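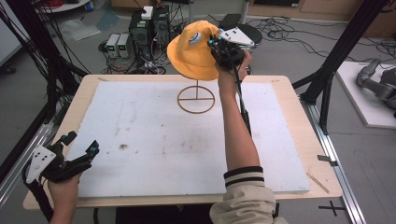
5.3 Failure analysis: width drift on soft items

Most of the failed rollouts trace back to one fault in the recording hardware, not the policy. We found it late. Took 12 sessions before anyone looked at the raw width channel next to the video, so a good part of the soft item data was already in the training mix by then.

Background first. Demonstrations are recorded with two hand-held grippers, one per hand, each with a marker plate for tracking and a camera looking out past the fingers. Jaw opening comes from an encoder on the finger drive. The logger (Zokier) samples it with the camera images, and the Pullon cleaning script trims idle time and throws out episodes with lost tracking. Pullon checks pose. It doesn't check width beyond a simple range test, and everything described in this section passed that test.

The fault: on soft, thick items the operator squeezes past first contact, the cloth bunches up between the pads, and the coupling between the encoder and the drive slips a little. No click, no jump in the trace. The next time the jaws open fully the logged value comes back short of the true opening. Repeat that over a session and the offset grows. With rigid items the coupling doesn't get loaded the same way and we saw nothing, which explains why the block and cup tasks looked clean all along.

The hat stand task gets the worst of it. The operator has to pinch the brim, lift the hat over a thin metal pole and lower it without letting go early. That's a long hold under load. A hold on a brim is also only a couple of layers of cloth, so the correct width is close to closed, and a small error there matters a lot more than it would on something bulky. Plush items are the opposite, there is a lot of material between the pads and the operator tends to squeeze harder to be sure of it. More slip per grasp but the policy tolerates it better. See Figure 7.

Figure 7. Gripper camera view, soft fabric held between both finger pads. Views of this kind were used to check the logged width by hand. 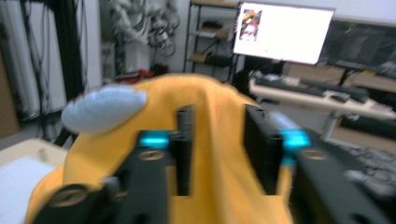 The check itself is crude. Pad positions are marked in the image, pad to pad distance is computed from the known pad width, and the result is compared with the logged value at the same timestamp. Cloth hides part of the pads sometimes, those images were skipped. We ran this on 1325 images pulled from the soft item sessions. Offset at the start of a session was near zero after calibration and climbed with the number of hard squeezes, not with time. A long session of light grasps stayed fine.

What it did to the policy. The model trained on the drifted data learned that the same looking grasp could have different width values, and at test time it hedged: the commanded width landed somewhere in the middle. On the brim that is too open. The hat was lifted, held for a moment, then slid out on the way to the stand. In 22 rollouts on the hat stand task the drifted model dropped the hat in more than half. We first blamed the camera exposure, then the wrist motion, and lost some weeks to both.

One safety note, because it happened. During the rollouts the controller on the Esance arm reads a width command below the mechanical limit as a stall and retries with higher current. With offset labels the model now and then asked for exactly that. The retry loop has no upper bound in the stock settings we had, and in one run the finger motor housing got too hot to touch before the operator hit the stop. No one was hurt. We have since capped the retries and added a temperature cutoff in Matei, our rollout supervisor, which also logs the event so it cant pass unnoticed.

Fixes on the recording side. The coupling was pinned so it can't rotate on the shaft. The operator now does a full close and full open at the start and the end of every episode, and the cleaning script rejects the episode if the two open readings disagree. Old episodes were corrected where a full open was visible, using a linear ramp between calibration points — not great, slip happens in steps, but better than nothing. The rest were dropped.

After retraining on the corrected set we ran 20 new rollouts with the same hat and stand. Drops during transport went away almost entirely. Remaining failures were of a differnt kind, mostly the pole missing the crown and catching the brim, and these look like ordinary pose error. They are covered in the next section.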